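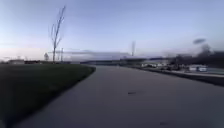 # Pirelstead Shared Path: Surface and Edges

The Pirelstead path is a paved route for walking and cycling, built in stages and maintained under a single contract. This page covers the two surface types, the edge details, and the furniture along the route. Chainage is given in meters from the west gate. Text is by Iresha Weerasinghe, with level data supplied by Rezaul Patwary.

The total length is 877 m. Asphalt was used from the west gate to chainage 807. The remainder is concrete. The change in material follows the change in ground: the lawn section sits on firm clay, and the railed section sits on made ground that had to be bridged with a stiffer slab.

## Asphalt section

**Surface.** Gray asphalt, laid by machine in two courses. The wearing course is 50 mm thick. Fine grit shows in the finish, and the texture was accepted as laid. No colored surfacing or lane marking was specified.

**Alignment.** The path runs in a long, gentle curve. The curve was set out from the lawn side, so the grass edge is the true line and any error in width was pushed to the opposite side. Debashish Barua checked the edge with a string line at close intervals and had one short length recut.

**Grass verge.** The lawn stands slightly higher than the pavement and slopes up from it. There is no curb on this side. The grass is kept short so that it doesn't creep over the asphalt, and the edge is cut twice a year with a half-moon tool. Runoff from the slope crosses the path and leaves on the far side. After heavy rain this brings some silt with it, mostly in February, and the silt is swept off dry.

**Trees.** Existing trees on the lawn were kept. Root barrier was placed only where the trench came within the root zone. The barrier is a Kostik panel, set upright, with the top edge below finished level.

**Marks and debris.** Small dark spots on asphalt are logged only if they remain after sweeping. Leaf stains fade without treatment. Oil is treated with absorbent and then washed.

## Concrete section

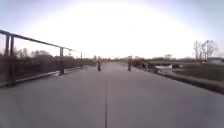
*Concrete pavement with center joint, railing and curb on the left.*

**Joint.** A seam runs lengthwise down the middle of the pavement, dividing the slabs. It was formed, then cleaned out and sealed. The first sealant failed in adhesion over a short length and was replaced by Gunawardena with a softer grade. Inspection is by eye, plus a feeler gauge where the seal looks pulled.

**Finish.** Flat, with a light texture. Hortensia Mamani asked for a heavier broom finish at the ramp, where the gradient is steeper. The flat lengths were left as they were.

**Railing.** Metal, with a dark top rail on upright posts and dark infill between them. Posts are fixed through base plates. The height is 115 cm to the top of the rail, measured from the pavement and not from the curb. Touch-up paint is held at the depot. It must be stirred well, as the pigment settles.

**Curb.** A low gray curb runs under the railing along the pavement edge. It stops water and loose gravel from going over the side. Gaps at the outlets are left open and should be raked clear in the fall.

**Use.** People stop along this length more than elsewhere, and the width was set so that others can pass between them. Counts by Clémence Lefèvre put the busiest hour on Sunday, from 4 p.m. to 5 p.m.

## Maintenance notes

- Sweep the asphalt before the concrete. Grit carried onto the concrete gets into the joint.
- Don't use metal-edged shovels along the seam.
- Check railing fixings after the first hard frost.
- Report ponding with the chainage and the time since rain stopped.
- Spare joint sealant is stored in the Mimum cabinet, second shelf. Opened tubes are to be dated and thrown out at the end of the season.

Drawings for the ramp and the east gate are on a separate sheet. Levels at the change of material were last taken before the sealant was replaced and are due to be taken again.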